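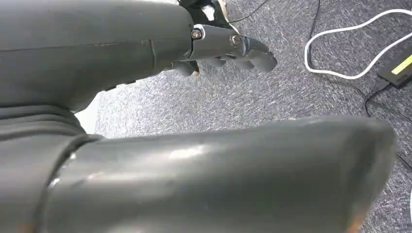
Do I have to register again after moving to a different district?

Asked by Adaeze Okoro, Jun 18, 2022

Hello all. I moved from Draveldale to Maltport and I am not sure what to do about my library card and the reading account that goes with it. When I lived in Draveldale I borrowed books in two languages and also had a few on order from the big store in Pralitz. Two of these orders have still not come. One is a history of the salt trade, and it was printed in 1768, so of course I only asked for the modern copy of it, but even the modern copy is slow.

My questions are these. Must I close the old card before I ask for a new one? Will my orders be lost when the card is closed? And can I bring the books I have at home back to the Maltport branch, or do I have to travel to Draveldale with them? It is 22 kilometres and the bus does not go on Sundays. I have looked on the library page but it only speaks about people who come from outside the county, and I am not from outside.

I still have the old address on my bank letters also, if this matters for the proof.

Thank you for your patience with my English.

3 answers

Olumide Oyelaran

I made the same move three years ago, so I can tell you how it was for me. Perhaps some small things are different now.

You do not close the card. Draveldale and Maltport are in the same library service, and the card stays valid in both. What you must change is the address, and also your "home branch". The address you can change by yourself on the website, under Your Details. The home branch you cannot change there – you have to ask at the desk or write them an email. If you change only the address, the books you ordered will still go to Draveldale and wait there for you. This happened to me, and after ten days they were sent back to the store.

So for your two orders I would do it in this order. First go to the desk in Maltport and ask for the change of home branch. Then ask them, in the same visit, to look at the open orders and move each one. They have to do it one by one, it does not happen with the change of branch. My salt book was a book on bees, but I think the system is the same for all of them.

The books at home you can give back in Maltport. There is a return box next to the side door, and it accepts books from every branch. Please do not put the large atlases in the box, they get bent. Those you give to a person.

For the proof of address they asked me for one letter not older than three months, with the new address on it. The bank letter with the old address will not help you. I used my rental contract and it was accepted. A water bill is also fine.

One more thing. If you have a fine on the card, even a very small one, they cannot move the orders until it is paid. I had 2 pounds from a film I had forgotten, and I had to go home for my purse.

maltport_reader

just get a new card its free

Idahosa

The first answer is correct as far as I know, but I would like to add something about the limits. In Maltport you can have 200 items in your reading history, and after this the oldest ones disappear. In Draveldale there was no limit that I ever noticed. If you use the history as a list of what you have read, as I do, then please print it or save it before the home branch is changed. I did not, and I lost the list of my first years.

I also do not agree with the second answer. A new card means a new account, and the orders do not go with it. For a book which is slow to arrive you would be at the end of the queue again.

The Maltport desk is closed for two weeks in August, so it is better to go before. Only the return box is open in that time.

Comment from Adaeze Okoro

Thank you, both long answers are very useful. I will go on Tuesday with my rental contract. I have no atlas. Does somebody know if the desk is open at lunch time?

Comment from Olumide Oyelaran

It was closed from one to two when I last went, but the door stays open and you can sit and read inside.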